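Automation Trainer, Packing Floor (2 openings)
Storero – Narnura site
Full time, day shift

Storero packs and ships kitchen goods for online shops. The Narnura site has 119 employees, most of them on the packing floor. Starting in May, part of the hand packing will move to robot arms, and we are hiring two people to help teach those arms the work.

The job is done at a table with a hand-held gripper. You pick up an item, place it, set it down, and repeat, and the recordings are used to train the arms. You will also check recordings, mark the bad ones, and tell the engineers at Favbridge, our automation supplier, when a task has been set up in a way no packer would do it. That last part matters. People who have packed orders for a living know things the engineers don't.
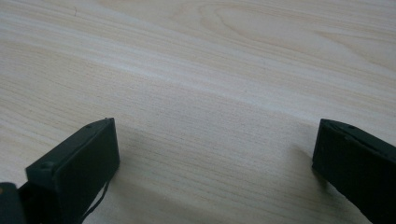
Current packers are encouraged to apply. Pay is one grade above packer, and anyone who moves over keeps their seniority and vacation days. If the role doesn't suit you, you can go back to your old station within 10 weeks.

We want to be clear about what is changing. Fewer people will be needed for single-item orders. Mixed orders, fragile goods and returns stay with hand packers for now, and staff whose stations close will be offered retraining before any outside hiring for those areas. The two trainer jobs are permanent.

What we need from you:
Steady hands and patience with repeated tasks
Able to stand for most of a shift, with breaks
Basic computer use – naming files, filling in a log
Packing or assembly experience is a plus

No programming or robotics background is required. Training takes two weeks and is paid at the full rate.

You will report to Zaid Smadi, automation lead. Questions about pay, transfers or shift changes go to Tamer Kassab in the personnel office, open until 4 p.m. Current staff can apply on a transfer form from the same office. Outside applicants should send a resume and a short note on past work through the Storero jobs page.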